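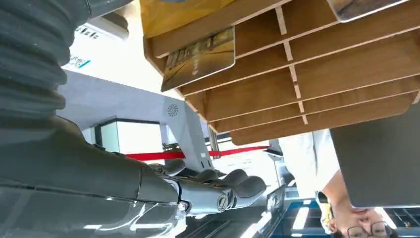 Mechanical hand, with a light gray panel behind it

Is a free piano ever free?
Asked in Home & Hobbies – viewed 3099 times

My aunt is downsizing and has offered me her Kolitz upright. She says it "just needs a tune," a phrase she has been using for as long as I've known her. I live on the second floor, the stairs turn once, and I last played in middle school. One mover quoted me $3890, which I assume includes a funeral for the stairs. For comparison, a decent Evley digital with weighted keys is $2000 at the store near me. Am I being sentimental, or is there a case for the real thing?

2 answers

Ye-rin Song
Top answer

Pay a tuner to look at it before you pay anyone to lift it. I'd ask about two things, the pin block and the cracks (if any) in the soundboard. Loose pins mean it won't hold a tune, and you will own a very large shelf. Mine was a Yeon from the eighties, also free, also "just needs a tune." The tuner played one chord and asked if I'd thought about a guitar. 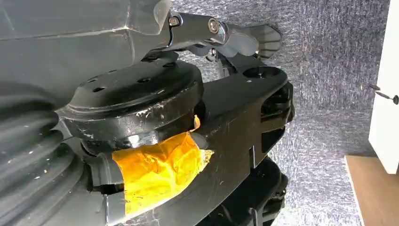 If it passes, get a second moving quote, preferably from people who only move pianos. They'll want the stair width, the ceiling height at the turn and the depth of the piano. General movers tend to price a piano the way I'd price wrestling a bear. Then leave it alone in its new room for a few weeks before the first tuning – and keep it off the radiator wall, however good it looks there.

Lorenz Oberholzer

get the digital. headphones. your downstairs neighbor will never know how kind you were. I had a Lunine for 6 years and the only thing that broke was the pedal and that was my fault

Comments on the top answer

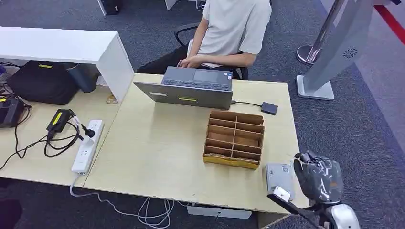 How often does it need tuning after that first one?

Twice a year is the usual advice. Once a year will do if the room stays at a steady humidity and you aren't fussy. My piano gets it once, when my mother is coming to visit.

Does the bench come with it? My aunt is being vague about the bench.

Get the bench in writing.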